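3.2 Work surface and placement of the tray

In the Gellen study the table was covered with brown kraft paper, and blue tape was laid over it as a grid. We chose paper because a new sheet can be put down between series. The cells are only approximately square, and we did not correct the small wrinkles at the lower border of the sheet.

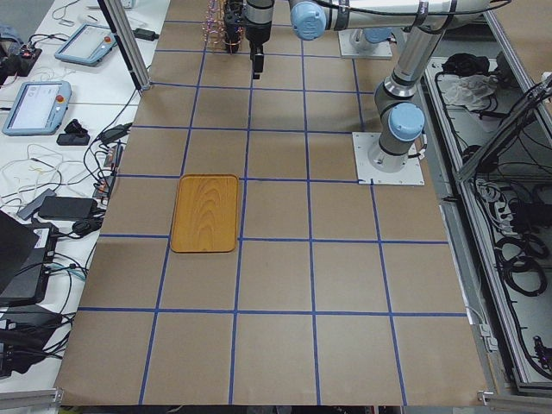 Figure 2. Table surface with taped grid and wooden tray.

Each position was noted by the cell which holds the larger part of the tray. When the rim was lying over a line, the neighbor cell was noted also, in a second column. In total 935 placements were recorded, and 838 of them were kept for the analysis in Section 4. The others had no entry in the first column, so they could not be assigned to any cell.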